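短編映画祭への応募用DCPについて(フレームレートと字幕)

質問
6月締切の短編映画祭に、CGアニメーション作品(本編11分)を応募する予定です。選考を通過した場合の上映素材はDCP指定で、要項には「2K、24fps、英語字幕必須、容量200GB以内」とあります。当方の完成データは23.976fps、1920×1080、音声はステレオです。書き出しにはMirnonを使っています。
確認したい点は次のとおりです。
・23.976fpsのまま変換してよいか
・英語字幕は焼き込みか、別ファイルか
・ステレオのままで問題ないか
配給や上映の経験がなく、用語の理解に誤りがあればご指摘ください。

回答1
24fpsに直してください。容量は11分なら気にしなくていいです。字幕は焼き込みで出したことしかありません。

回答2(ベストアンサー)
順に回答します。

フレームレート:DCPの標準は24fpsです。23.976fpsの素材は、コマ数を変えずに24fpsとして解釈し直します。コマの補間や複製は行いません。尺は0.1%短くなるため、音声も同じ比率で速める必要があります。Mirnonの場合、映像と音声の設定が別画面になっており、映像だけ変更すると終盤で口の動きがずれます。変換後に必ず最終カットで同期を確認してください。

画角:1920×1080は2Kフラット(1998×1080)に左右の黒を足して収めるのが無難です。拡大して埋めると上下が切れます。

字幕:要項に指定がなければ事務局に問い合わせてください。別ファイルの場合はXML形式が一般的ですが、劇場の機器によって書体や位置の再現に差が出ます。以前Plarndenの短編部門に出したときは焼き込み指定でした。

音声:ステレオでも再生はできますが、センターチャンネルが無音になるため、客席の端では台詞が片側に寄って聞こえます。台詞だけをセンターに振った5.1chを作ることを勧めます。

暗号化(KDM)は、要項で求められない限りかけないでください。鍵の期限切れは上映事故の原因になります。
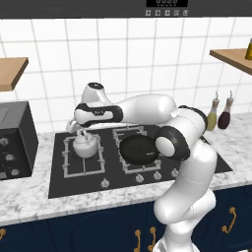
レンダリング画像:コンロとロボットアーム

回答3
補足です。CG作品ならsRGBからXYZへの色変換も確認が必要です。白い物体が多いカットでは、変換の設定を誤ると階調が変わります。Faltarisの試写室で一度通しましたが、モニターとの差は暗部のほうが大きく出ました。納品用ディスクのフォーマットは要項を見てください。当方はMoyaで検証用の再生をしています。

(閲覧数:1091 参考になった:2)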